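Varkik desk pad, 2 months in
Serena Grasso

Varkik says its $192 pad "ends glare for good." I had doubts, and May sun through my window backed them up.

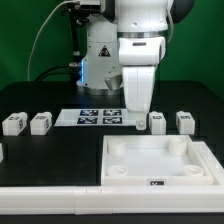 It does stay flat, and coffee wipes off. But the corners lifted after 9 days, and Yeh sells a plain one for far less.
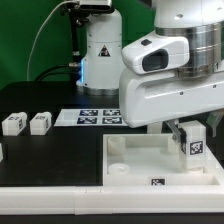
Black tabletop, green backdrop, white arm.

Support told me to put books on the corners. I did. They still lift. 2 stars.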